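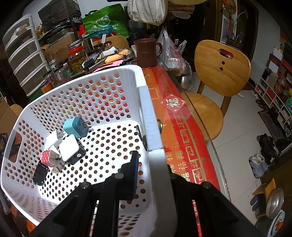 Alper Ağca wrote to ask whether the jaws would hold something as small as a phone plug without the prongs turning in the grip, and whether he would need a second set of fingers for it. The standard fingers are the right ones for plugs. Take hold across the body of the plug, with the prongs pointing away from the jaws, and close until the body stops moving. The narrow fingers are meant for pens, cable ends and cutlery.

Plomolar hand-held gripper

The Plomolar is a two-jaw gripper worked by hand, with a camera mount on the body. It is sold by Sedico for recording picking and sorting jobs in ordinary rooms, so that the recordings can be used to teach a robot arm fitted with the same jaws. It can be used standing or sitting, in either hand.

What it picks up

Household objects that fit between the open jaws: chargers, small boxes, jars by the lid, folded cloths, toys, packets. Hard plastic with flat sides is the easiest. Round, polished objects need a slower close. The jaws will go down inside a basket or tray as long as there is room for one finger between the object and the wall. With a perforated basket, keep the fingertips clear of the holes when working close to the floor of it.

Mixed small items of different colours and shapes make a good first job. Put several in a basket, take them out one at a time, and set them down in the same place each time. When that goes well, vary where you set them down.

In the box

Gripper body with standard fingers fitted
Narrow fingers, one pair
Camera mount and fixing screws
Hex key
Wrist strap
Printed setup sheet

The camera is not included. The mount takes most small action cameras, and the setup sheet shows the correct angle. Both jaws should be visible in the recording when fully open.

Setting up

Fit the camera before the wrist strap. Tighten the finger screws with the hex key until they stop, and check them again after the first hour of use. Open and close the jaws fully a few times with nothing between them. If one jaw lags behind the other, loosen the screws, push both fingers back against the stop and tighten again.

Clear a space to put things down. The rest of the room can stay as it is. Recordings made in lived-in rooms, with furniture and shopping in the background, are accepted by the Skoltosness software in the same way as recordings made at a bench.

Recording with Skoltosness

Each gripper comes with a licence for Skoltosness on 2 computers. The software imports the video, marks where the jaws open and close, and lets you cut out failed attempts or keep them under a separate label. Keep the gripper still for a moment at the start of each recording so that the software can find the jaws.

Care

Wipe the fingers with a damp cloth and dry them before storage. Do not use solvent on the grip surfaces. Do not put the gripper down on its jaws. Phone chargers and other mains items must be unplugged before they are handled with it.

Ordering

Order code 3148. The warranty is 3 years on the body and does not cover the grip surfaces, which wear with use and can be bought as spares. Orders placed before noon leave the Demirtaş warehouse the same afternoon. The narrow fingers are also sold separately, and stock of these is low until March.

Schools and workshops ordering several units can ask for a single invoice. Questions about fit, spare parts or repairs go to Taner Kozan on the Sedico service desk. Please include the serial number, found inside the handle, and a short video of the fault if there is one.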